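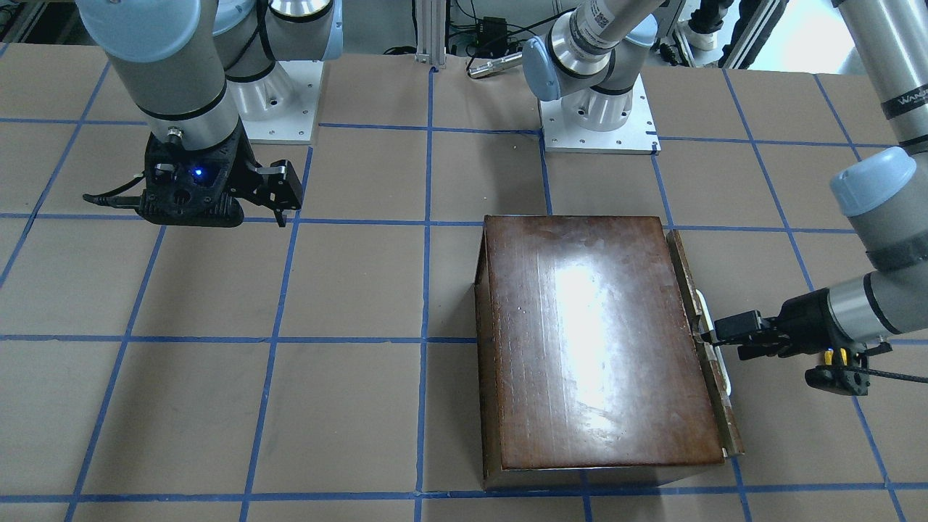 *Two-armed bench setup with a varnished wooden box on a taped paper grid.*

**Bench budgeting** is the everyday name, in and near Flomham, for planning the purchase of a two-armed robot workstation. It takes in the arms themselves and also the great many smaller things that have a way of turning up on the bill afterward (and they do turn up, bless them!). The term comes from a planning guide that Glenys Halliday wrote for the Sheehan workshop, first passed around in January and revised on 2021-07-15.

## What goes into a budget

Halliday's guide sorts spending into "the arms" and "everything the arms touch." The first covers the arms, their base plates, the grippers and the cables. The second covers the table, the framing, the floor covering if the room needs one, and the household objects the robot is meant to handle, which people are forever leaving out.

Grippers deserve a line of their own, and the guide asks buyers to price a spare set of fingers from the start. Paper and tape are cheap, but they get replaced often, and Sheehan allows $19 a month for them.
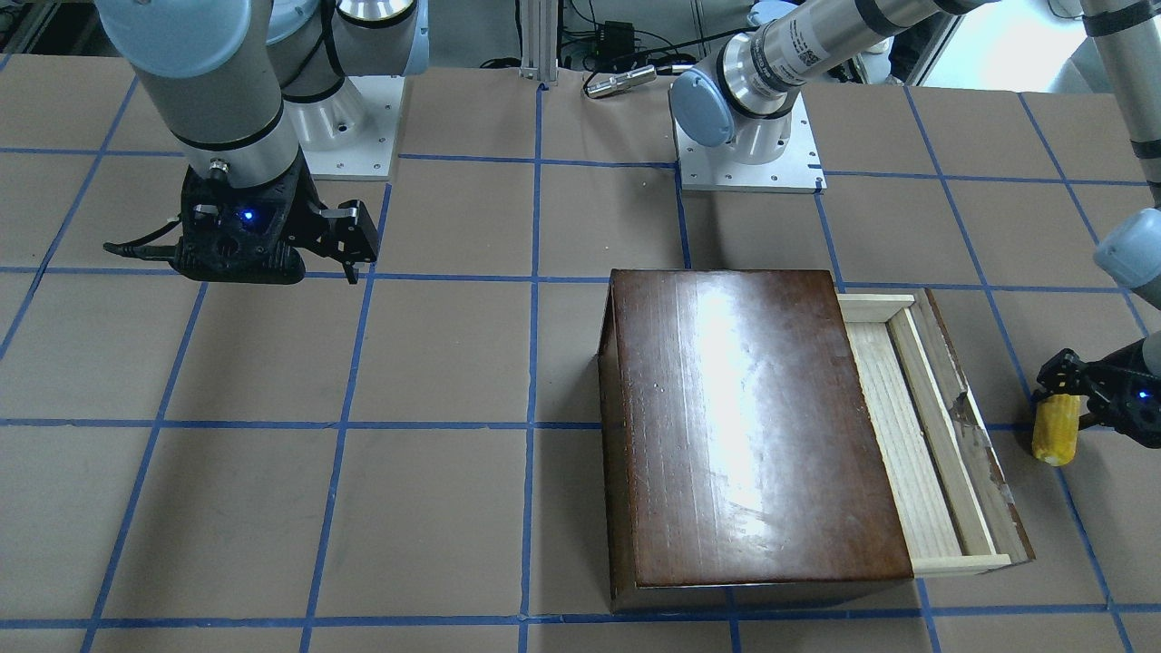

*The box with its drawer partly open; one gripper holds a yellow corn cob, the other is empty.*

## Objects and props

A box with a drawer is a favorite first purchase, as it gives both arms something to do and costs very little next to the machinery. Sheehan's list sets aside $155 for props of every kind, play food included. Tirta Menon, who looked after the list for the Stetar bench, liked to buy secondhand and was quite happy with a scratch or a chip here and there.

## The reserve

The best-loved part of the guide, and the most argued over, is the $2000 reserve for repairs and shipping. Aled Lougher thought it too generous for a single bench, while Inès Riviere wanted it kept whole until the second year. The Preltier edition leaves the matter to the buyer.

## See also

- Bench layout
- Spare parts planning
- Gripper fingers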